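Nolero 93 Cotton Jersey, Garment Dyed

Item 1822. Sold by the yard and in full rolls.

Nolero 93 is a mid-weight single jersey for T-shirts, sleepwear and light uniform tops. The yarn is combed before knitting and the cloth is dyed after scouring, so shades are even across the roll but may differ slightly between dye lots. Order all fabric for one job at the same time. We can't hold a lot back for repeat orders.

The face is lightly brushed. It has no shine and takes screen ink well once it has been washed. Expect shrinkage of around 2 percent in length after the first warm wash. Width change is smaller and can be ignored for most patterns.
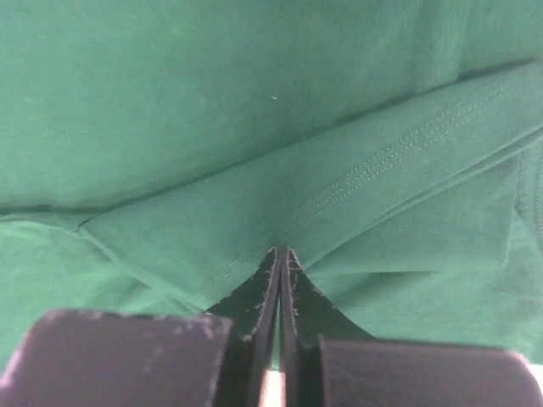 For hems, use a ballpoint needle and a twin-needle or coverstitch setting. Press the fold before stitching - steam is fine, but lift the iron and don't drag it. Differential feed should be set slightly above neutral to stop the edge from waving.

Care: machine wash warm with like colors, tumble dry low, no chlorine bleach. Dark shades should be washed separately the first time.

Stock shades: 11, listed on the Plulla color card. The card is ordered separately and its cost is credited against the first full roll. Custom shades are dyed at our Kurnbridge plant and carry a longer lead time.

Related items: Fragkou rib knit for neckbands and cuffs, dyed to match all stock shades. Rib is sold in tubular form only.

Prices and shade list revised November 2020. Cut lengths are not returnable.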